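Cell Notes 3: The Kitchen Table Cell, Setup and Upkeep

These are the notes I talk from, so they ramble a bit. Bring them to the lab anyway, you'll want the bits about cables! We call this cell Marinho, after the grant that paid for the table, and it runs on the Zasley controller you met in the last handout.

First job of the day is clearing the joints. Jog each one slowly through its range with the speed cap at 3 percent and watch the cable, not the arm. I mean it. The arm will look fine right up until a plug gets yanked.

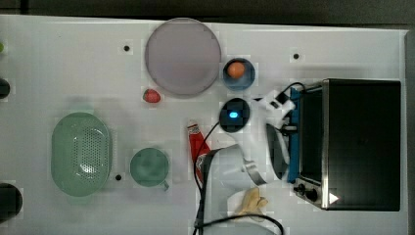
If a cable goes tight anywhere in that slow jog, stop, back up, and give it more slack before you try again. Then do the whole sweep over (yes, the whole thing). I log every sweep, and we're at 73 since the last rewire without a snagged connector, so please don't be the one who resets my number.
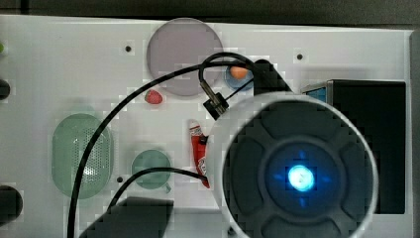
Bulteck Annex, October

We redid the camera mounts this month, which means last year's calibration file is junk. Delete it! Run the Sendolero routine from scratch, all 100 poses, and go get a coffee while it works. If the error comes out bigger than the limit on the cell card, check the mount screws first and only then start blaming the software.

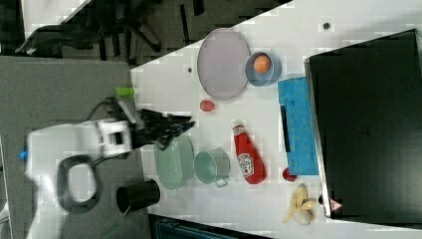 Home position is where most of you will lose points. Pick a park pose that keeps the fingers away from anything you could knock over, and test the way in as well as the way out. With the gripper hovering over the table edge like it is here, the green oval dish is right in front of it, so a straight push forward is a terrible first move. Lift, then travel.
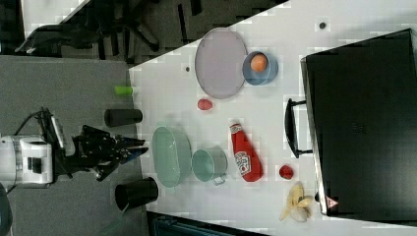

Finger checks come up every 1,000 grasps, or sooner if you hear clicking. Power down, wiggle each joint by hand, and look for play. Do it with the hand out past the near edge and leave yourself some room; the black cup by the edge, just below the gripper, is the kind of thing I'd move before reaching in. Write down which finger felt loose, even if it's only a little loose, and leave the sheet clipped to the controller for the next group.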